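Policy trained on 200 demonstrations does worse than the one trained on 100. Is my comparison valid?

Posted in Imitation learning, bimanual
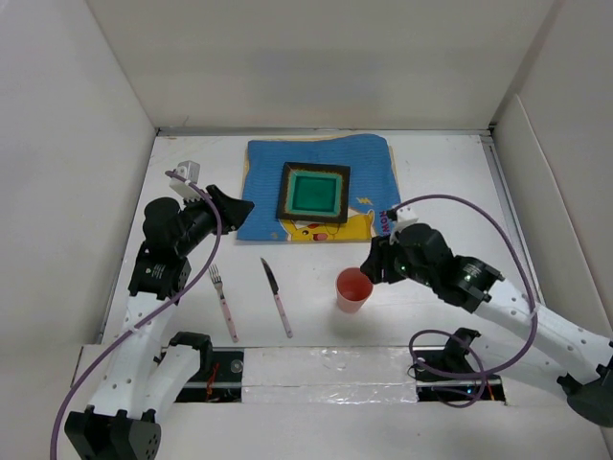

I work on a place setting task with two arms. Dish, fork, knife and cup must end in fixed positions with respect to the towel. I train the same policy two times, first with 100 demonstrations and then with 200, where the 200 contain the first 100. All other settings are the same: same learning rate, same number of training steps, same chunk length, same cameras.

I expected a small improvement. Instead the small set gives more complete settings, and the difference is mostly in the cup. With the larger set the right arm often goes to the cup, stops near the rim, and waits there until the time limit. The fork and the knife are not much changed.

The first 100 demonstrations were recorded by me in March. The second 100 were recorded by two colleagues at our Ernthorpe site, on the same model of cell. I checked that the joint offsets are calibrated and that the videos are synchronized. The validation loss is lower for the larger set, so I do not understand why the result on the table is worse.

My questions are: is it correct to compare with the same number of steps, and can I report this result as it is? I have one training seed for each set. Please excuse my English.

Marwan Jaber

Semaan

Thank you for giving the details, it makes it easier to answer.

Regarding the steps: with the same number of steps, each demonstration in the larger set is seen half as many times. Both choices (same steps or same epochs) are used in papers, and you should say which one you used. I would run the larger set once more with double the steps. If the cup problem disappears, you have your answer, but I do not believe it will disappear.

I suspect the operators. You have one person in the first half and two other persons in the second. Look at how each of them takes the cup. In our group one operator always closed the fingers from the side and the other one came down over the rim. Both ways are fine alone, but the policy learned something between the two, and it was hanging near the cup exactly as you describe. Pauses are also dangerous. If your colleagues stop for a moment before the grasp, to check the position, then the policy sees many frames where the correct action is to do nothing. It has no memory of how long it has already waited.

What I would do, in this order:

Plot the gripper speed for every episode during the last seconds before the cup is grasped, with one color for each operator.

Remove the frames where both arms are still, and train again.

Train with only the second 100. This is the comparison I miss most in your post. Without it you cannot separate the amount of data from the source of the data.

Regarding the validation loss, I would not give it much weight. It is measured on the states of the operator, and your policy visits other states after a few small errors.

You can report the result, but not with one seed. Please train at least 2 more for each set, and write how many trials you made and how the start positions were chosen. If the person who resets the table knows which policy comes next, mention this also.

Kudby

more data is always better if the network is big enough. increase the batch size and train longer. I had the same thing and it went away at episode 736 or so, don't remember what I changed

Skimonari

I agree with Semaan about the pauses, I disagree a little about removing all still frames. In a task with two arms, one arm sometimes has to wait for the other, and if you cut this you teach them to move at the same time. Cut only where both arms are still and no gripper is opening or closing.

One more thing to check is the wrist cameras. If a camera mount at the second site is turned by a few degrees, the joint calibration will not show it. Put the arms in the same joint position at both sites, save one image from each wrist camera and lay them one over the other. For us this took ten minutes and it explained half of the failures with small objects.

Marwan Jaber

Thank you to all. I made the speed plot this afternoon. One of my two colleagues makes a clear stop before the cup in almost every episode, and the other does not. The training with only the second 100 is running now, and I will write the numbers here when I have three seeds. I have not yet compared the wrist images, for this I must ask Ernthorpe.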